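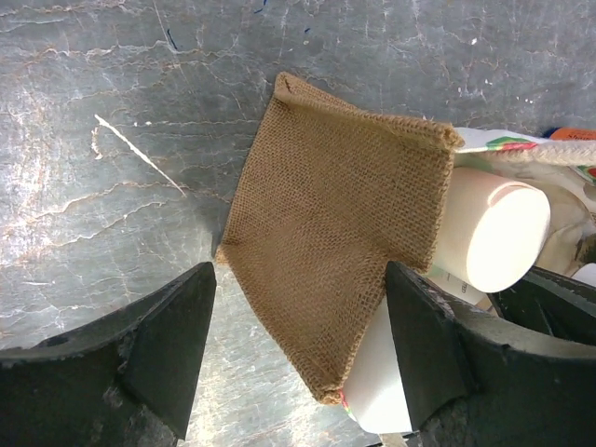 Cloth is where most two-finger kits fall down, one user of the Skalden wrote on the Pruvulen message board, and a stiff square with a thick hem is a kinder test than a dish towel. Several replies disagreed. The exchange is often linked in write-ups of the kit and gives a fair idea of what buyers argue over.

Skalden is a two-finger gripper kit for small robot arms, sold by Pruvulen. It is meant for light sorting and tidying work on a bench or table: fabric squares, packets, small boxes, cord-handled bags. Sold as a kit, not a complete robot. Arm and controller bought seperately.

Contents

The box holds the gripper body, two black wedge-tipped fingers, a wrist camera with its bracket, one cable and a printed setup sheet. Spare fingertips are extra. The camera looks out between the fingers, so both tips stay in view during a pick. Early kits shipped without the bracket; owners of those can order one from Pruvulen.

Software

Runs on a package called Solow, installed on the buyer's own computer. Solow handles the camera feed, finger position and grip force, and records each pick for later review. Comes with 31 ready-made routines, most of them for rigid items. Only 2 are for cloth: a corner pinch and an edge pinch. Users can record their own by guiding the arm by hand, then trimming the recording in the editor. The editor is basic. No undo in the first release, added later.

Use with fabric

Burlap and other coarse weaves are the usual starting material. A raised corner or a rolled hem gives the fingers something to close on. Flat, thin cloth is harder, and the manual suggests setting one side of the piece over another object so the edge lifts. Mixed piles need the slower setting, as the fingers may take hold of whatever is underneath along with the cloth. Shiny metal tabletops can throw glare into the camera; Solow has an exposure lock for this, under the camera tab, off by default.

Service plan

Montoya, a repair firm, offers a service plan that covers finger replacement, recalibration and phone help. Costs 195 dollars a year per gripper. Phone line is open Tuesday mornings only, a frequent complaint. Units sent in by mail are returned with a test log.

Reception

Reviews mixed. Praise for the setup sheet, the view from the wrist and the plain finger shape, which is easy to wipe down. Criticism of the short cable and the small number of cloth routines. A few reviewers report that the tips get scuffed early on, with no effect on grip that they noticed. Pruvulen has said more fabric routines are planed for a May update.

See also: Solow (software), wrist cameras, fabric handling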